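**Hemov band handling: progress report to Nuvora, period ending Monday, January 20, 2025**

Prepared by Sinan Tatlı, Aydoğan

## 1. Status

Work package 2 (folding and boxing of flat resistance bands) is on hold for powered operation. The hold was placed by us after an uncontrolled release of a stretched band in the test cell. There was no injury. The side guard was down at the time and the operator was inside the marked area, so we have classed the event as a safety incident and not as a handling error.

Work package 1 (pick and place of rigid items) is not affected and continues on the second arm.

Work package 3 depends on the output of work package 2 and will start late. See section 7.

## 2. Description of the event

The task was a standard fold. The left arm holds the band at one end. The right arm moves along the band, grips it, and brings it back to the left gripper to make a doubled section. The band lies on the floor panel of the cell and should carry almost no tension at any point in the cycle.

In the cycle in question the far loop of the band was caught under the foot of a fixture. The right arm continued its planned path and stretched the band. The force limit for this motion is 70 N per arm. The controller should have stopped both arms when either wrist sensor passed that value. It did not stop them. The band slid out of the right gripper at a higher load and struck the inside of the front guard. The operator pressed the emergency stop and both arms halted normally.

The log shows the following sequence:

1. Right wrist force starts to rise above the no-load value.
2. Right wrist force passes the limit. No stop request is issued.
3. Finger opening on the right gripper decreases slightly as the band thins under load.
4. Band leaves the gripper. Force drops to zero within one sample.
5. Stop request is issued by the force monitor, after the release.
6. Emergency stop input is received.

Step 5 is the main point. The monitor did detect the overload, but too late to be of any use.

## 3. Cause

There were two faults, and both had to be present.

**3.1 Filter setting.** The force signal passes through a low-pass filter before it reaches the monitor. The filter window was set to 300 ms during work package 1, where the arms carry rigid parts and short spikes from contact caused false stops. The setting is stored in the arm profile and not in the task profile. When the arms were moved to band handling the window stayed as it was. With a rigid part this delay is acceptable at our speeds. With a stretched band the load climbs fast toward the end of the motion, and the filtered value lags well behind the true value.

**3.2 Sensor zero.** The right wrist sensor was zeroed with the gripper already closed on a band. This put an offset into the reading, in the direction that makes a pull look smaller than it is. The start routine allows zeroing in any gripper state. It should not.

We looked at two other possible causes and ruled them out. The Zellen gripper pads were inspected and show normal wear. The path planner produced the same path as in earlier cycles, within its usual tolerance.

## 4. Review of earlier data

We ran the full set of recorded cycles through a corrected version of the monitor offline. The set holds 1,336 cycles. In 13 of them the corrected monitor would have stopped the arms and the one in use did not. None of those ended in a release, apart from the one reported here, which is included in the count. In most of the others the band came free of whatever was holding it and the cycle finished with a normal fold. They were logged as successes at the time. We have changed the label on all of them to "overload, undetected", and the success rate given in our previous report should be treated as withdrawn until we reissue it.

Those cycles are not spread evenly. They fall in the second half of the set, after the fixture was moved closer to the floor panel. The fixture had not been entered in the collision model at its new position.

## 5. Work during the hold

With the arms locked out, the task is being worked through by hand so that the grip points and the order of steps can be settled before powered tests resume. Bands are laid out on the floor, brought together near one end, and sorted into clear boxes by color. The parts of interest are where the fingers go and how much band is left lying free.
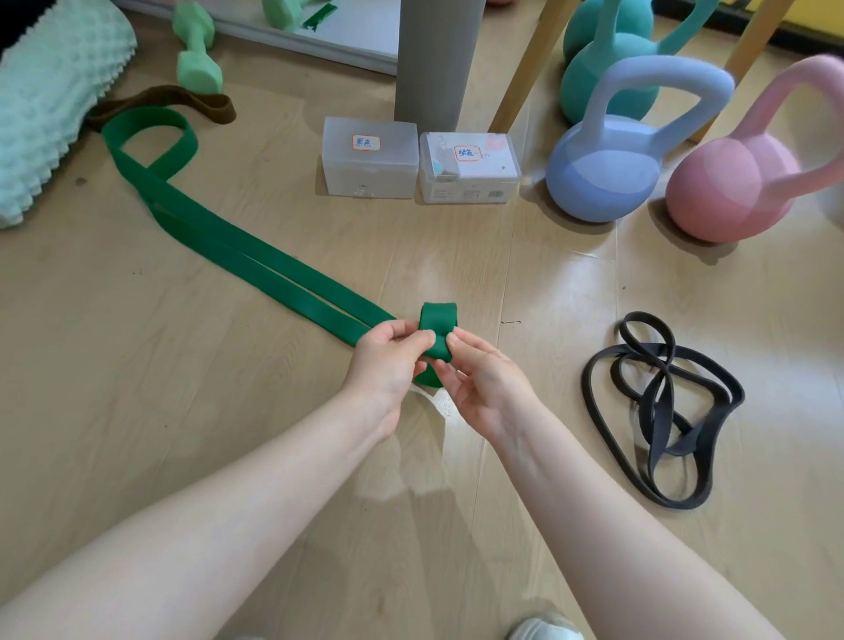
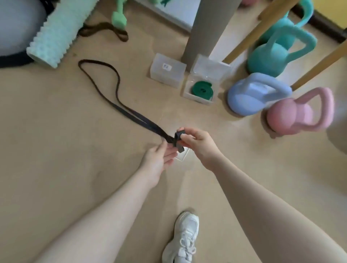
*Grip near the end of the band: green band first, brown band second.*

The manual work has led to three changes in the task definition so far.

- The fold will be built from the near end. The old plan sent the right arm out to the far loop and pulled the band back across the floor, which gave a long free section the chance to catch on something. In the new plan the far loop is brought in last.
- Both grippers will work within a short distance of each other for the first part of the fold. If the band is caught further along, the short travel limits how far it can be stretched before a stop.
- Tabs and clips will be treated as a separate grip target. The present gripper model assumes a flat strip of even thickness, and the closing force is set from that. A hard part between the pads needs its own setting.

Thin loop bands that tangle with each other remain out of scope for this package. We have no reliable way to separate them with the present grippers and do not propose to add one.

## 6. Corrective actions

| No. | Action | State |
|---|---|---|
| 1 | Move filter window from arm profile to task profile | Done |
| 2 | Shorter filter window for all elastic items | Done, bench test open |
| 3 | Add second monitor on unfiltered force, with a higher limit | In work |
| 4 | Block sensor zeroing unless gripper is open and empty | Done |
| 5 | Stop on rate of force rise, band tasks only | In work |
| 6 | Guard switch wired into the motion enable circuit | Parts on order |
| 7 | Fixture positions checked against collision model at start of shift | Done |
| 8 | Relabel recorded cycles and reissue success rate | Labels done, report open |

Action 6 needs a comment. The guard switch was connected to the cell display, where it showed a warning, but it did not prevent motion. The risk assessment for the cell lists it as an interlock. The drawing and the assessment disagreed and this was missed at commissioning, which was our responsibility. Until the switch is rewired no powered band work will be done in the cell, including at reduced speed.

Action 5 may cause false stops when the gripper first takes up slack. We expect to tune it on a test rig with the band fixed at one end and a screen between the rig and the operator.

## 7. Effect on plan and budget

The first powered test under the new task definition can take place when actions 2, 3, 5 and 6 are closed. Action 6 sets the pace. The supplier has not yet confirmed a delivery date for the relay, so we are not giving Nuvora a restart date in this report.

The data collected before the hold can still be used for gripper placement and band tracking. It cannot be used for anything that depends on force, since the zero offset was not recorded and cannot be recovered. This affects the training set for the fold controller, and the force part of that set will have to be collected again.

No extra funds are requested. The cost of the relay and the rewiring is carried by Aydoğan. Staff time on the repeat collection will be taken from the hours set aside for the tangled band study, which has been dropped.

## 8. Decisions requested from Nuvora

1. Agreement to move the start of work package 3 until the repeat force data is available.
2. Agreement to replace the tangled band study with the repeat collection.
3. Confirmation of whether the incident record should be sent in full, with raw logs, or as the summary in sections 2 and 3.

The raw logs and the revised risk assessment are held with the Hemov project files and can be sent on request.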